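The ferry to Purnholm left at 8 and I was the only foot passenger. The man at the ticket window had asked whether I wanted a return. I said I did, though I had given up the flat in Flarkuren the week before and had nowhere to return to.

My aunt's house stood at the top of the harbour road. She had left it to me with 234 books, a boat I couldn't sail and a letter, which the solicitor had sent on in August. It said the roof leaked over the back bedroom, the stove needed watching, and I was to eat at a table and never standing up.

I had 2,000 in the bank. The roof would take all of it. 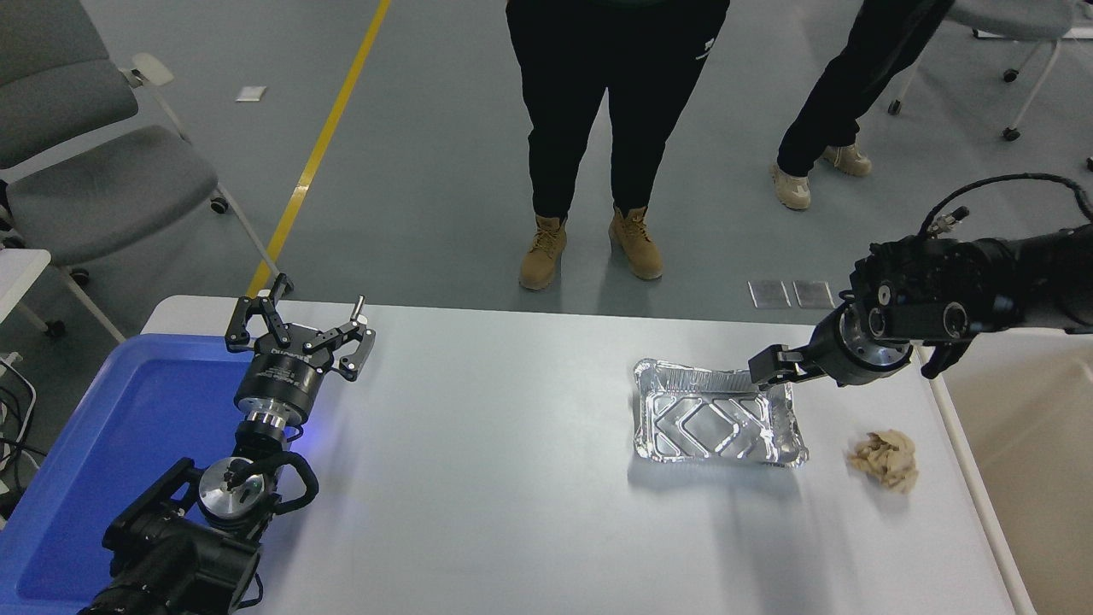
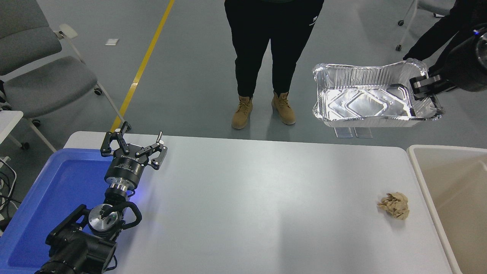 For the first month I slept downstairs and listened to the drip. I put a bucket under it and emptied it morning and night. In the kitchen there was one good thing, a white table, too big for the room, and I did everything at it. I ate there, I wrote to the roofer there, and in the evenings I read my aunt's books in the order she had shelved them. Most were about fishing. Some had her notes in the margins, usually the word "wrong".

The roofer came over from Flarkuren on a wet morning and went up his ladder without taking tea. He was up there for 2 hours. When he came down he told me the slates were sound and the trouble was the lead by the chimney. He named a price that was less than I had feared, and I paid him before he could think again.

That night it rained hard. I carried my blankets up to the back bedroom and lay on the bare mattress with the bucket beside me, in case. The wind came round to the west — I could hear the boats knocking in the harbour — and the ceiling held.

In the morning I found the ferry ticket in my coat. The return half was good for up to a year. I put it inside one of the fishing books and went down to light the stove.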